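Ticket 245: Zulska booking page logs guests out
Opened by Milagros Garrido, Saturday, November 11, 2023

Page drops back to the login screen after 20 minutes. Started in October. 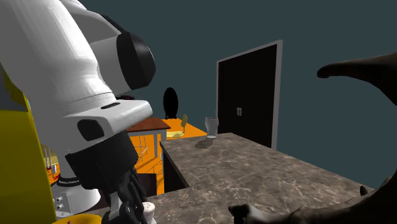
Does it happen in a private window?
It happens there too, and on my phone.

Step 1. Cleared cookies, set session limit to 30. No change.

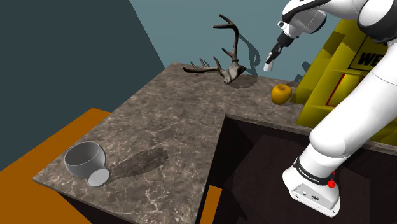

Step 2. Chidubem Ajayi rolled the Pruven plug-in back to version 7. Logins held all afternoon. Leaving open.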